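The Praddale test bench had been running cube picks for 83 cycles in May when the arm quit listening. "It kept reporting a good grip," says the technician who was on shift. "Green light, every time, and it was lifting nothing!"

She hit the stop and started going through the logs (she loves logs, she'll tell you so). 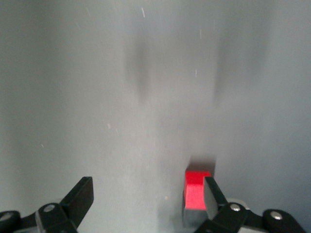 "So I went after the finger position readings, and there it was: an offset of 4 millimeters. The gripper thought it had closed on something when it hadn't." The fix took 15 minutes. Memley now checks the zero point before every run, and she wants Loston to do the same.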